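Home Robotics > Guides > Set-Up > Table and Floor Chores

We use cookies to remember your reading position and language. Accept / Manage settings

Section 3. Laying out the work area for plate practice

Okay, before you get excited: the Nornance arm will not do your dishes. I've been setting these up since February and I still wash my own. What it can do, if you give it a tidy layout and some patience, is pick up a plate and put it down somewhere else. That's a chore, sort of! So let's get the layout right.

You'll need plain paper or a bare flat surface, blue painter's tape, and a few plates you don't love.

1. Bolt the base down first, all the way. Don't lay any tape until the arm is where it's going to stay.

2. Smooth out your paper. Small creases are fine. If a fold stands up high enough to catch a plate rim, flatten it or start over with a new sheet.

3. Run one strip of tape straight out from the middle of the base, then add your cross strips and the other long ones. Tear it by hand if you like, I always do.

4. Set three plates in a row along one of the cross strips, with a gap between each pair.
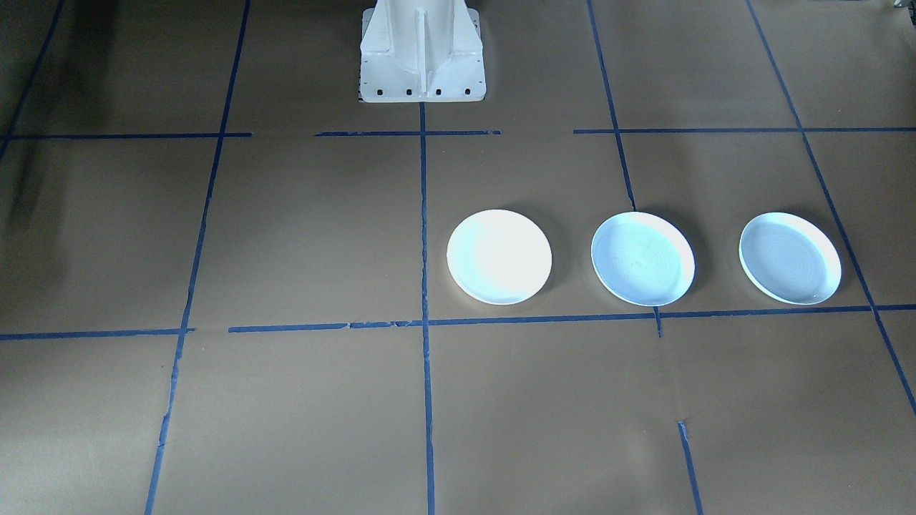 5. Open the Adus panel, pick "Flat items," and set the travel speed to 135. The default is 922, and with plates that's just asking for it.

6. Press Teach and guide the arm to each plate by hand. Save the spot every time (I forget this constantly, and then I have to do the whole row again).

CAUTION: Keep your hands and your pets out of the grid while the arm is live. The stop button goes on your side of the table, within reach.

7. Now check the wrist camera. Move it over any spot where two strips cross and wait for the view to settle.

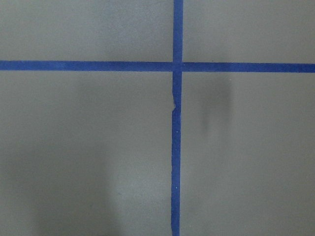 8. Press Save View, then repeat at one more crossing. Ragged tape edges haven't caused me any trouble, but a strip that has lifted should be pressed back down.

NOTE: White plates under a bright lamp can wash out. If the panel keeps asking you to confirm the rim, turn the lamp away a little and try again.

9. Run one slow pass with your finger near the stop button. If the arm comes down beside a plate, go back to step 6 for that plate only.

So are we there yet with chores? For moving plates around a marked grid, I'd say close. For a sink full of greasy pans, no way, and I'd be suspicious of anyone selling you that. Stacking is covered in Section 4.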